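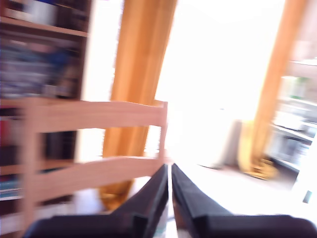

Home Notebook Rigs Data Search

Ninitow bench notes
July 16, 2021, by Wyn Gough
2 shares | 3 comments

Blur filter, second attempt. Same task as before: go to the blue cap on the white cloth, close, lift, move clear, let go. Trained two policies overnight from the Skatelberg recordings. Policy A had every wrist frame left in. Policy B had the smeared ones masked out of the loss but kept in the timeline, so the action sequence stays whole. Everything else the same, including the seed.

The sharpness score is the one from Wako's script: variance of the Laplacian on the top two thirds of the wrist image, which leaves out most of the fingers. I hand-labelled 2,456 frames as usable or smeared and set the cut-off from those. 985 went down as smeared. Nearly all of them are in the swing between the home pose and the approach, where the wrist turns fast and the camera is looking out across the room. The exposure is also poor there whenever the window comes into view, and the score doesn't separate the two problems. A washed-out frame with no motion in it can score as badly as a blurred one. Left for now, but the function wants a better name than "blur".

During the approach the scores are fine.
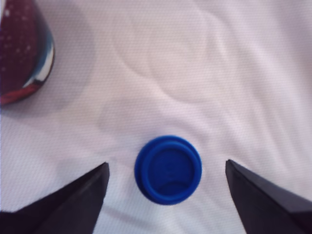

The last few centimetres are where I expected no difference between A and B, and there wasn't one. Both centre on the cap well enough. Folds in the cloth upset the height estimate slightly and both policies come in a little high when the cap is on a ridge. I pulled the cloth flatter for half the trials and noted which.

Where they differ is earlier on. Policy A hesitates coming out of the swing: it stops, makes a small correction the wrong way, then carries on. In 600 trials each, A ran past the time limit 71 times and B 23 times. Dropped caps were level, so I am putting the whole gap down to the hesitation. I'd like somebody else to look at the logs before this goes in the write-up.

Arm notes. Joint three was re-zeroed before the first block and again at the halfway point. Drift was within what we usually see. Finger screws checked, one needed a quarter turn. Cable tie on the wrist replaced with the softer kind. 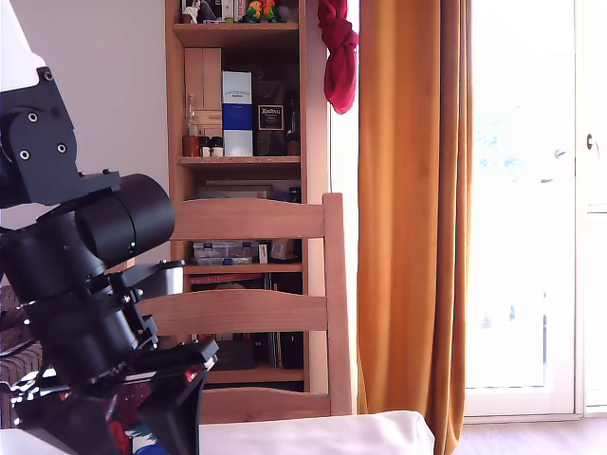 Tried the fixed view as a second input for one short block. It doesn't blur, but in a lot of positions the arm takes up the left of the picture and the cap is hidden behind the fingers at the moment it matters. Not worth the extra bandwidth from this angle. A higher mount looking down would be a fairer test. The Nondcombe bracket might do if we can find the long bolts for it.

The background is busy (bookshelf, chair, curtain) and I have deliberately left it alone. Last November we tidied up halfway through a set and spent a week wondering why the numbers had moved. Please don't shift the chair until the set is closed. The mug stays on the table as well, it is one of the distractors and its position is written down for each block. 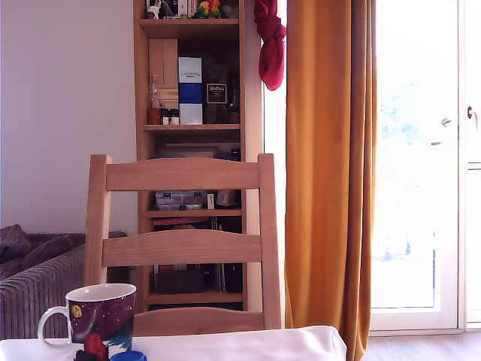 Fixed view with the arm out of shot. Mug at lower left, curtain partly across the door.

To do:
- split the score into motion and exposure, relabel a small batch by hand
- rerun B with the cut-off one step looser
- slow the swing by a third and see if A catches up without any filtering. Should have done this one first
- back up the labels, they are only on the bench machine

Logs for both policies are in the usual folder under today's date. The first block of A has a wrong task name in the header, ignore it, the data are good.

Filed under: wrist camera, filtering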